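Home | Issues | Authors | Search
Print this article | E-mail this article

4. Equipment planning and budget

4.1 Scope of purchase

The plan covers the arms, end effectors and spares needed to run household pickup trials at two sites, Nirnham and Mevside. Both sites are furnished living rooms, and the task set is limited to clothing and other soft items lying on or near seating. Fig. 3 shows the gripper with a garment on the floor beside a low upholstered surface. Items in this position set the reach requirement, as the arm must clear the edge of the furniture before the fingers can descend to floor level.

4.2 Grippers and fingers

Two-finger parallel and angular grippers were compared on purchase price, finger replacement cost and delivery time. Suction and multi-finger hands were excluded at the first review. Suction does not hold open-weave cloth reliably, and the multi-finger hands exceeded the payload left after the wrist camera and its bracket were mounted. Quotes were requested from Baumgart and Verken. The Baumgart unit had the lower purchase price, but its fingers are sold only as matched pairs with the drive block. Verken sells fingers separately, and the tips can be changed without recalibrating the wrist camera.

Finger wear was taken from the pilot log kept by T. Weidemann at Nirnham. Over 266 hours of operation, 17 finger pairs were replaced, most of them after contact with hard flooring. The same rate was applied to Mevside, where the floor area open to the arm is larger. This probably understates wear at that site, and the spares line was not adjusted for it.

4.3 Operating hours and reserve

Planned use is 208 hours per site in the first year. Staff time for resetting garments between trials is charged to the site budget and does not appear in the equipment total. Repair of the arm joints is covered by the supplier for the first year only. From the second year on, a reserve is held for one joint replacement per site. Orders for spare fingers are placed in March so that delivery falls before the summer trial block. Shipping between the two sites is paid from the reserve.

Fig. 3. Two-finger gripper, garment on floor, living room setting.

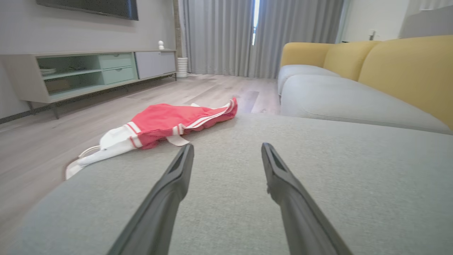

Should spare fingers be bought together with the gripper or ordered as they wear out?

A first set should be bought with the gripper, sized from logged wear per operating hour, and later sets ordered once a year against the updated log.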